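Nundard Robotics Forum > Clubs and Student Teams > Build logs

Thread: Our uni club's pick-and-place arm, wrist cam woes

jisstead_mari
G'day all, Marilou Cruzado here from the Jisstead student club. We're building up a kitchen-sorting entry for the Trivlow Cup in March and I said I'd keep a log, so here goes! We get the long table from arvo till close and chuck a mix of stuff on it, flat things, round things, things with handles. The frying pan is my nemesis. 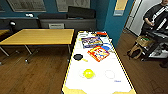

Practice table, pan and yellow ball in play

We've logged 49 practice runs and I'm happy with 48 of them (don't ask). Detection is fine from the head camera. It's the last bit of the reach where everything goes pear-shaped, especially with handles. Colanders are the worst for us, all those little holes confuse the depth estimate and then the grip planner picks a silly spot on the rim.

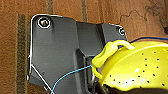 Sirkka Savolainen: I'd drop depth for anything perforated and go off the outline. We did that at Seppälä with an ordinary colour camera and a pretty small labelled set, more than 1000 crops but not by much. Your planner is fine, you're feeding it rubbish.

jisstead_mari
Ooh, okay. I'm a bit wary of outline only though, our handles loop back against the bowl and the outline turns to mush. Did you label handles separately?

Sirkka Savolainen
Yes, handle and body as 2 classes. Don't skip it.

wobblyservo
Gonna disagree with both of you. Fix the approach angle first. Come in from above the handle every time and you won't need new labels at all. Labelling is how clubs lose a whole semester.

jisstead_mari
Haha, fair, we've lost one already. I'll try the angle thing first as it's cheap.

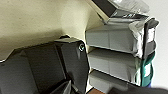
Next job for me is the background problem. The segmentation was trained on the tabletop and it gets muddled the second the wrist swings past it. Grey bins stacked up beside a black post, with a crumpled white thing stuffed down the side, is a pretty rotten background for a dark gripper, so I reckon I'll grab a heap of negatives over that way and retrain overnight.

wobblyservo
Negatives I can get behind. Post your numbers when you've got them.

Sirkka Savolainen
Still think you'll end up labelling handles, but good luck with it!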